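# The last metre of the line

Most of what goes wrong with a moulded part goes wrong after it has been made. It gets scuffed, mixed up or dropped into the wrong bin.

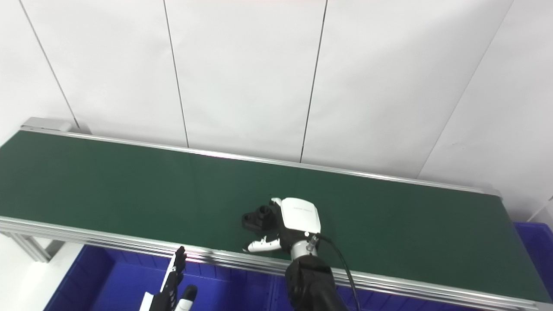

At Tulholm, sorting takes up one corner of the building. Black plastic parts travel along a green belt and end up in blue bins, and a full bin holds up to 140 of them. The awkward shapes cause the most bother. A part with a round boss on one side and a flat base on the other will rock if it lands badly, so the belt speed was cut in March and has stayed there.

The bins came from Fasimik, which supplied 18. Their ribbed walls stand up well to knocks, though the ribs collect dust and need brushing out every 3 shifts. Flat-sided bins were tried first and bowed when stacked.

Parts bound for Postetti are checked again before they are wrapped.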